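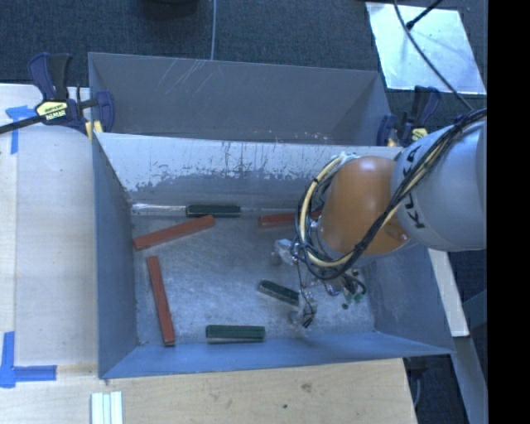 実演に用いた二槽式ビンとアーム。手前側のビンに赤および緑のブロック。

実験ノート 4月 見学会対応
場所:Irnstead棟 1階実験室
記録:マニピュレーション班
来訪者:Matos社 生産技術部門 8名(代表 Ayantu Admasu氏)
受入:Lasmont研究所

1. 経緯

Matos社より、混載部品のビンピッキングに関する実機見学の申し入れを受け、所内の手続きを経て本日受け入れた。先方は小物部品の仕分け工程の更新を検討中であり、当班の制御ソフトウェアFlekelの動作を実機で確認したいとの要望であった。事前の打合せにおいて、発表資料による説明は最小限とし、実験室での実演および質疑に時間を充てることで合意している。

なお、先方の実部品は持込不可とした。秘密保持に関する書面の締結が済んでいないためである。実演は通常の試験に使用しているブロックのみで行った。

2. 事前準備

8:30 電源投入、原点確認。異常なし。
8:45 ビンの位置確認。二つのビンの継ぎ目を左右のクランプで固定しており、左側に緩みがあったため締め直した。締め直し後に位置合わせを再実施。前回値との差は許容内であったが、本日の記録には再実施後の値を使用する。
9:10 把持部の点検。指先の摩耗は前回点検時から進んでいない。配管継手の一箇所からわずかな漏れ音があり、差し直したところ解消した。交換部品の在庫を確認のこと。
9:30 ケーブル束の取り回しを確認。手首の回転時に束が左側へ膨らむため、ビンの縁に触れない経路であることを低速動作で確認した。
9:45 見学者の立入範囲を床面に表示。非常停止の担当者を一名、操作卓の脇に固定配置とした。

作業台上の青色テープは治具の置き位置を示すものであり、見学会のために移動していない。見学会後に剥がさないこと。

3. 実演の構成

実演は4部構成とした。

第1部 同一ビン内での取り上げと置き直し
第2部 手前のビンから奥のビンへの移載
第3部 壁際に置かれたブロックの取り上げ
第4部 見学者の指定した配置からの取り上げ

第1部および第2部は、Flekelの標準設定をそのまま用いた。第3部では壁面との干渉回避を強めた設定に切り替えている。第4部は先方の希望により当日追加したものであり、配置の指定は口頭で受け、ブロックを置く作業は当班の職員が行った。見学者が柵内に入ることはなかった。

4. 結果

全体の試行は119回、うち失敗は9回であった。失敗の定義は従来どおり、取り上げ動作の完了時点で把持が成立していないもの、または移動中に落下したものとする。動作時間の超過は失敗に含めない。

失敗の大半は第3部に集中した。奥の壁に沿って横向きに置かれたブロックに対し、指が壁とブロックの隙間に入らず、上面を押して終わる事例が多い。従来から把握している現象であるが、見学者の前で連続して発生したため、その場で試行を一旦止め、理由を説明した。Admasu氏からは、失敗が見られたことはむしろ参考になるとの発言があった。先方の現行設備でも壁際の取り残しが問題となっており、最終的に人手で中央へ寄せているとのことである。

第2部は安定していた。ただし、継ぎ目の縁を越える際の持ち上げ高さに余裕を取りすぎており、動作が遅い印象を与えた可能性がある。持ち上げ高さは以前に縁への接触が発生した際に引き上げた値のままである。見直しの余地がある。

第4部では、赤のブロックに緑のブロックを斜めに立て掛けた配置を指定された。Flekelは下側のブロックを先に選択し、上側が滑り落ちたのち、残りを取り上げた。把持としては成功であるが、取り出し順序としては望ましくない。先方の部品には傷が許容されないものがあるとのことで、この点は質疑でも取り上げられた。

5. 質疑

主な質疑を以下に記す。回答者の氏名は省略する。

問 ブロックの色は認識に使用しているか。
答 取り上げの候補を決める処理には使用していない。色の指定による仕分けを行う場合にのみ参照する。本日の実演では色による仕分けは行っていない。

問 ビンの内面に擦れや塗装の剥がれがあるが、認識に影響しないか。
答 影響はある。地金が露出して光る部分では、照明の向きによって候補の誤検出が生じることがある。新品のビンに替えれば改善するが、現場での使用状態に近い条件を保つ目的で、現在のものを使い続けている。

問 ビンの底に残った最後の一個まで取り切れるか。
答 底面の中央付近であれば取り切れる。隅に寄ったものについては保証できない。本日の第3部の結果をそのまま参照されたい。

問 他社製のアームでも同じソフトウェアは動作するか。
答 動作指令の部分を差し替えれば原理上は可能である。ただし当班で継続的に検証しているのは本実験室の構成に限られる。

問 ビンをクランプで固定しているが、量産設備でも同様の固定が必要か。
答 位置がずれないことが条件であり、固定の方法は問わない。実験室では交換の都合からクランプを使用している。

問 把持に失敗した場合、装置は自動で再試行するか。
答 再試行する。同じ候補を続けて選んだ場合は、二度目の失敗の後に別の候補へ移る。候補がなくなった時点で停止し、操作者の判断を待つ。

問 停止中に人がビン内を整えることは想定しているか。
答 想定しているが、柵の開閉と復帰の手順を必ず経ることとしている。手順の所要時間については現場の配置に依存するため、当班からは数値を示していない。

最後の問いに関連して、復帰手順を実際に見たいとの要望があり、予定外であったが一度実施した。柵を開け、ブロックを中央へ寄せ、柵を閉じて復帰させるまで、手順書の記載どおりに進めた。手順書の第二項の文言が現在の操作卓の表示と一致していない点を、見学者の側から指摘された。表示の更新時に手順書の改訂が漏れていたものである。

6. 先方からの意見

終了後、会議室に移動して意見交換を行った。Admasu氏の発言の要旨は次のとおり。

仕分け工程への適用については、速度よりも取り残しの少なさを重視している。現行工程では、作業者が取り残しの有無を目視で確かめる時間が負担となっており、装置が自ら「残りあり」と通知するだけでも効果がある。本日の実演では停止の理由が操作卓の画面にしか表示されず、離れた位置からは分かりにくかった。

この意見は妥当である。Flekelは停止理由を内部では区分しているが、表示灯へは一律に停止として出力している。区分ごとの出力に改めることは難しくないと思われるため、次回の定例で提案する。

同行の方からは、ケーブル束の耐久性についても懸念が示された。手首周りの曲げが大きく、長時間運転では断線の可能性があるのではないかとの指摘である。当班の運転時間は量産設備に比べて短く、断線の経験はない。この点については、経験がないことと問題がないこととを区別して回答した。

7. 当班としての所見

今回の失敗率は、班内で通常行っている試験の値と単純に比較できない。第3部は壁際の配置だけを選んで試しており、第4部の配置も先方の指定によるためである。定例報告に載せる場合は、部ごとに分けて記載し、全体の値を単独で用いないこと。

立入範囲の表示は有効であったが、後列からはビンの底が見えにくいとの声があった。壁際の取り上げは底面の様子が見えなければ理解しにくい。次に同種の見学を受ける際は、上方からの映像を室内の画面に出すことを検討する。ビンの前に見学者を近づける案は採らない。

説明役と操作役を分けたことで進行は円滑であった。一方、第3部で試行を止めた際、操作役が説明役の合図を待つか自ら止めるかの取り決めがなく、間が空いた。安全上の停止は誰の判断でも可、進行上の停止は説明役の合図による、と整理しておきたい。

8. 残作業

・操作卓の手順書、第二項の改訂。復帰手順の他の項も表示と照合する。
・壁際の失敗事例の記録を切り出し、指の進入角度ごとに整理する。
・継ぎ目を越える際の持ち上げ高さの再検討。変更する場合は無負荷、低速で確認してから行う。
・配管継手の予備の在庫確認。不足の場合は発注。
・停止理由の区分出力について、定例で提案。
・立て掛け配置での取り出し順序。上側を優先する条件を加えた場合の影響を調べる。
・Matos社との秘密保持に関する書面。事務担当へ進捗を照会する。締結後に実部品での試験の可否を協議。

9. 終了時の状態

アームは待機姿勢に戻し、電源を遮断した。ブロックは手前のビン内に置いたままとしている。位置合わせの値は本日の再実施後のものを登録済み。翌日の使用者は、左側クランプの締まりを確認してから運転を開始すること。

(追記)左側クランプの緩みは前回の使用後にも報告があった。当て面の滑りによるものか、締め付け不足によるものか判断できていない。運転前後に継ぎ目の位置を記録し、しばらく様子を見る。記録欄は点検表の末尾に追加した。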